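How Does a Potato Know Which Way Is Up?

Push a piece of potato into the dirt upside down, sideways, any way you like. The shoots will still climb toward the sky and the roots will still head down! How does it do that in the dark, with no eyes?

Well, potatoes do have eyes, sort of. Those little dimples on the skin are called eyes, but they can't see a thing. Each one is a group of tiny buds, and every bud can grow into a shoot. 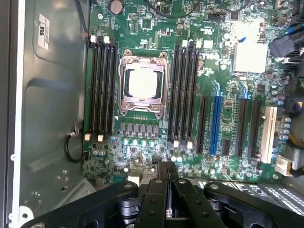
The secret is gravity. Inside the cells near the tips of shoots and roots are tiny, heavy grains of starch. They sink to the bottom of the cell, a bit like marbles in a jar. Tip the plant over and the grains roll to the new bottom. Then the plant knows it has to bend!

Farmers are glad about this. Marwan Akl grows potatoes near Arunness, and last spring he planted 27 long rows with a machine that drops the pieces into the ground every which way. "I've never once had to turn one over," he told us.

Those pieces are called seed potatoes, even though they aren't seeds at all. A farmer can cut a big potato into chunks, and as long as each chunk has a good eye or two, it can grow into a whole new plant. That plant is a copy of the old one, so it will make the same kind of potato.
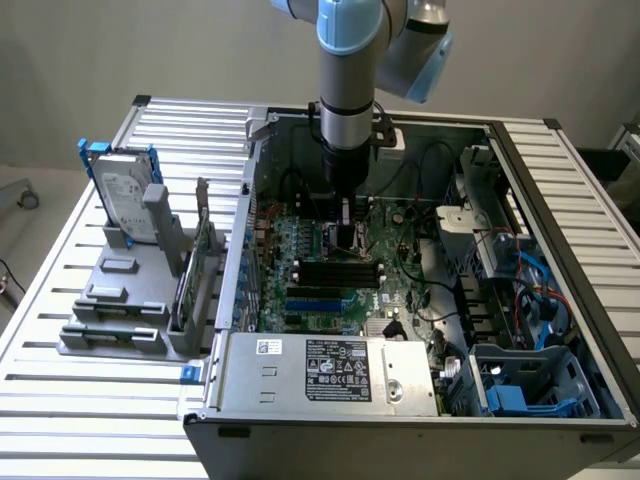

Once the leaves are up in the sunshine, they start making sugar. The plant sends lots of it down to special underground stems. The tips of those stems get fatter and fatter and turn into new potatoes! So a potato is really a swollen stem, packed with starch for later.

Want to try it? Ask a grown-up for a potato that has started to sprout. Plant it in a deep pot with the sprouts pointing DOWN, cover it with soil and keep it a little damp. After a few weeks, look for green leaves poking out. Wash your hands when you're done, and don't eat any green parts or sprouts, because they can make you sick.

More Farm Questions
Why Is Some Corn Purple?
What Do Worms Do All Winter?
How Does a Combine Work?
Why Do Sunflowers Turn?
Ask Farmer Bradley Clegg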